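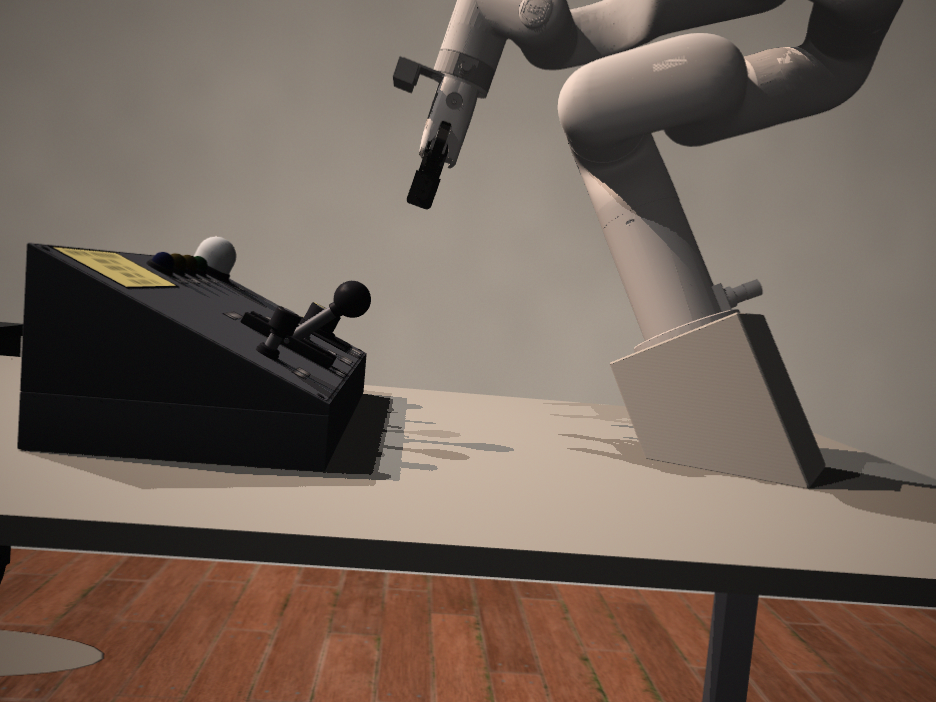 Braço articulado branco sobre tampo bege-claro. Imagem gerada por computador.

Do arquivo doméstico e da sua conservação

14 de agosto de 2018

O presente texto dá seguimento ao que aqui se publicou sobre a transferência dos papéis de família para a nova morada. Na altura ficaram por tratar três matérias: a classificação, o mobiliário e os prazos de guarda. Vários leitores escreveram a pedir que se retomasse o assunto, em particular no que respeita às garantias de equipamentos e à correspondência antiga, e a esses pedidos se procura responder agora.

Importa começar pelo estado em que o arquivo se encontrava. Os documentos tinham sido reunidos por duas gerações segundo critérios diferentes. A primeira guardava por assunto, em pastas de cartão atadas com fita de algodão, com o título escrito a lápis na lombada. A segunda guardava por ano, em dossiês de argolas, misturando recibos de água, boletins escolares e receitas médicas pela ordem em que iam chegando à caixa do correio. Nenhum dos dois sistemas é mau. A junção de ambos na mesma estante é que produziu uma situação difícil de governar, agravada por uma camada intermédia de sobrescritos sem indicação alguma, que terão sido postos de lado para ver mais tarde.

Optou-se por respeitar a ordem original da primeira série e por reclassificar a segunda. A decisão segue um princípio corrente nos arquivos públicos, o do respeito pela ordem que o produtor deu aos seus papéis, e tem consequências práticas. Quem procura a escritura do terreno de cima sabe que a encontra na pasta "Terras", entre uma planta em papel vegetal e a troca de cartas com o vizinho a propósito da serventia. Separada dessas cartas, a escritura continuaria válida, mas perdia-se o entendimento de por que razão o muro faz ali um cotovelo.

Classificação adotada

A segunda série foi distribuída por cinco classes: Casa, Saúde, Trabalho, Impostos e Correspondência. Durante algum tempo existiu uma sexta, Diversos, que foi extinta em outubro do ano passado por se verificar que crescia mais depressa do que todas as outras. Os documentos que nela se encontravam couberam sem grande esforço nas restantes. O único caso que resistiu foi o de um conjunto de programas de concertos, que acabou em Correspondência por trazerem quase todos apontamentos manuscritos no verso.

Dentro de cada classe a ordem é cronológica, com o documento mais recente à frente. As garantias e os manuais ficam em Casa, agrafados à fatura respetiva, sendo que o agrafo é substituído por um clipe de plástico sempre que se prevê uma guarda prolongada. O ferro oxida e mancha. Encontraram-se recibos dos anos setenta em que a marca do agrafo atravessava quatro folhas.

As faturas impressas em papel térmico merecem uma palavra à parte. Desaparecem. Uma fatura de um esquentador, guardada com todo o cuidado dentro de uma bolsa plástica, apresentava-se inteiramente em branco no momento em que foi precisa. Desde então, qualquer talão térmico com interesse para além do ano corrente é fotocopiado no próprio dia e a cópia recebe, a lápis, a data em que foi feita. Recomenda-se ainda evitar o contacto desses talões com bolsas de plástico macio, que em muitos casos aceleram o desvanecimento.

Mobiliário e acondicionamento

A estante anterior, de prateleiras demasiado fundas, obrigava a duas filas de dossiês, e a fila de trás deixava na prática de existir. Encomendou-se uma nova à Enover, oficina de marcenaria com a qual já se tinha trabalhado para o roupeiro do corredor. O prazo acordado era de 30 dias e foi cumprido. A estante tem prateleiras pouco profundas e as costas abertas, para que o ar circule junto à parede, que é virada a norte. Ficou por corrigir uma folga na prateleira inferior, perceptível apenas quando se retira o dossiê da ponta.

Quanto às caixas, a escolha recaiu no modelo de cartão sem acidez da Trosta, com 58 centímetros de comprimento na versão destinada a plantas. São caixas caras para o uso doméstico e não se pretende aqui sugerir que sejam indispensáveis. Para faturas e extratos, uma caixa vulgar em sítio seco serve perfeitamente. Reservou-se o cartão melhor para as cartas, as fotografias e as plantas -- ou seja, para aquilo que não tem segunda via.

A pasta "Terras" foi entregue à encadernadora Milošević, que consolidou a lombada e substituiu as fitas. O trabalho foi discreto, como se tinha pedido. Conservou-se o título a lápis, incluindo a emenda que alguém fez por cima da data. Ao orçamento inicial acresceu uma pequena verba pela limpeza a seco de duas folhas com bolor inativo, intervenção que foi previamente comunicada e aceite.

O compartimento onde o arquivo se encontra não tem aquecimento. Colocou-se um higrómetro simples na prateleira do meio, lido uma vez por semana. Nos meses húmidos deixa-se a porta interior aberta durante a manhã. Não se utilizam absorventes químicos, depois de um deles ter vertido sobre o soalho na casa anterior.

Prazos de guarda

Esta é a matéria que suscitou mais perguntas e também aquela em que menos convém generalizar. Os prazos legais variam consoante o tipo de documento e vão sendo alterados, pelo que cada leitor deverá confirmar junto dos serviços competentes o que se aplica ao seu caso. O que se pode descrever é a prática seguida nesta casa, que peca por excesso de prudência.

Escrituras, certidões, contratos de trabalho e comprovativos de descontos não se eliminam. Os documentos fiscais guardam-se bastante para lá do exigido. As contas de água, luz e telefone são revistas todos os anos em janeiro, conservando-se a última de cada ano como testemunho. Parece um cuidado supérfluo e já permitiu, por uma vez, reconstituir a data exata de uma mudança de contador. Os manuais acompanham o equipamento: quando este sai de casa, sai o manual também.

A eliminação faz-se por corte em tiras e fica registada numa folha própria, com a classe, os anos abrangidos e a data. Houve quem considerasse esta folha um exagero. Poupou, no entanto, duas tardes de procura por extratos que já não existiam.

Cópias digitais

A digitalização foi feita com o programa Hirmont, instalado num computador que não está ligado à rede. No final do inverno, o inventário somava 3.282 imagens, correspondentes na quase totalidade à primeira série e à correspondência. Cada ficheiro recebe o código da classe, o ano e um número de ordem. Evitaram-se nomes longos, acentos e espaços. Em cada subpasta a numeração vai até 99 e recomeça na seguinte, limite escolhido por comodidade de leitura no ecrã e que se tem revelado suficiente.

Existem duas cópias em discos distintos, um dos quais é guardado em casa de um familiar e trocado duas vezes por ano. Convém sublinhar que a cópia digital não dispensou a conservação do original em nenhum dos casos tratados. Serve para consulta e evita que as cartas mais frágeis sejam desdobradas de cada vez que alguém na família quer confirmar um nome ou uma data.

As cartas, aliás, ocupam hoje a maior parte do tempo dedicado a este trabalho. Há um maço escrito de um lado e do outro, e depois ao través sobre o já escrito, para poupar papel e porte. A leitura é lenta. Tem-se procedido à transcrição ao ritmo de uma carta por serão, respeitando a grafia e assinalando entre parênteses retos as palavras duvidosas -- que são muitas, sobretudo os nomes de lugares e de alfaias.

Ficam por tratar as fotografias sem legenda e uma caixa de negativos em vidro, para a qual se aguarda ainda resposta quanto ao acondicionamento adequado. Os leitores que tenham experiência com este suporte podem deixar indicação nos comentários ou escrever para o endereço habitual. Os comentários permanecem abertos até ao final de outubro.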